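Politique entraînée en simu : les ombres comptent plus que les textures ?
Forum Testby > Apprentissage et manipulation

wirkano_fan
Posté en juin, 22h40

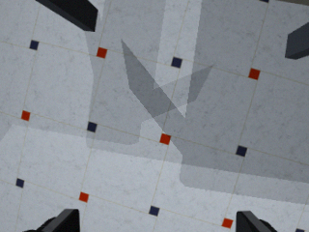
Bon, je me lance, ça fait un moment que je lis le forum sans poster. Je compare deux façons de randomiser le rendu avant d'entraîner une politique de saisie : soit je change seulement les textures du sol, soit je change aussi l'éclairage. J'ai 3,272 épisodes en tout, dont 1,825 avec lumière variable (virgule à l'anglaise, c'est le format du log, désolé). Le carrelage marbré avec les petits carrés rouges et bleu marine, c'est mon fond préféré pour déboguer, et l'ombre en V qui tombe dessus est exactement le genre de motif que le réseau adore apprendre par cœur. Résultat : avec la lumière fixe, ma politique perd 13 points de réussite dès que je déplace la source. Avec la lumière variable, presque rien. Les textures toutes seules n'aident quasiment pas !

Bindumness
Sympa, mais tu compares deux jeux de tailles différentes, non ? Refais avec le même nombre d'épisodes de chaque côté, sinon je ne crois pas trop à tes 13 points.

wirkano_fan
Oui, bien vu. J'ai relancé avec 900 épisodes de chaque côté - l'écart baisse un peu mais il reste net.

grille_pince
Pas d'accord avec la conclusion. Chez moi c'était l'inverse, les textures faisaient tout le boulot. Sauf que mon fond de base était un gris uni, alors que le tien a déjà une grille bien contrastée. À mon avis tu mesures surtout la richesse de ton fond de départ.

Bindumness
+1. Et combien de graines ? Avec une seule, on peut raconter ce qu'on veut.

wirkano_fan
Trois graines. Je sais, c'est maigre, mais ma carte graphique souffle déjà comme un aspirateur. Pour le fond uni je veux bien tester, c'est une bonne idée.

Butkienė
Essaie aussi de couper complètement les ombres portées à l'évaluation, sans toucher au reste. Si la réussite s'effondre, c'est que le réseau s'en sert pour estimer la hauteur de la pince - et dans ce cas je ne les enlèverais surtout pas à l'entraînement.

wirkano_fan
Ah, pas bête du tout ! Je lance ça cette nuit et je poste les courbes dans ce fil.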